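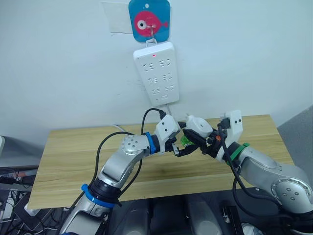 Why do tall things tip over?
by Roy Inskip

I have a table pushed up against the wall, and I do most of my thinking at it. Last August I spent a whole morning there standing things on end and poking them. My tea went cold. It was great!

You can try it too. Find a box that's longer than it is wide – a cereal box, a toothpaste box, anything like that. Lay it down on its biggest side and give it a little push near the top. It slides along, or it just sits there. Now stand it up on its smallest end and push it near the top again. Over it goes!

It's the same box, and it weighs the same as it did a minute ago. So what changed?

Every object has a spot called its center of gravity. That's a fancy name for the balance point, the place where all the weight seems to be gathered up. In a plain box with nothing lumpy inside, it's right in the middle. When the box is lying down, that middle is very close to the table. When the box is standing up, the middle is way up high (well, high for a box).
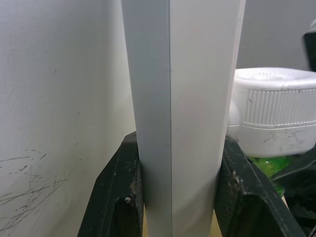 Now think about the bottom of the box, the part that touches the table. I call it the foot. As long as the balance point stays over the foot, the box can rock a little and drop back to where it was. If the balance point leans out past the edge of the foot, the box falls. A tall skinny box has a small foot and a high middle, so it only needs to lean a tiny bit before it's in trouble.

People work the same way. Stand with your feet together and ask a friend to nudge your shoulder – gently, please. Then spread your feet apart and try again. Your foot part just got bigger, and you're a lot harder to wobble.

Here's my favorite test. Take an empty box and drop 25 pennies into it, then tape it shut and stand it up so the pennies all settle at the bottom. Push it near the top. Mine leaned, thought about it and came back up. Then I taped the pennies inside the top end, and it went down with hardly any push at all. My neighbor's kids in Oltby did this one with 2 boxes side by side, one heavy at the bottom and one heavy at the top, and made everybody guess which was which.

You can spot this idea all over your house once you start looking. Floor lamps often have a heavy base. Traffic cones are wide at the bottom and skinny at the top. And when you fill up a bookcase, the big heavy books should go on the low shelves. A bookcase should be fastened to the wall as well, so please don't test that one by pushing it. Stick to cereal boxes.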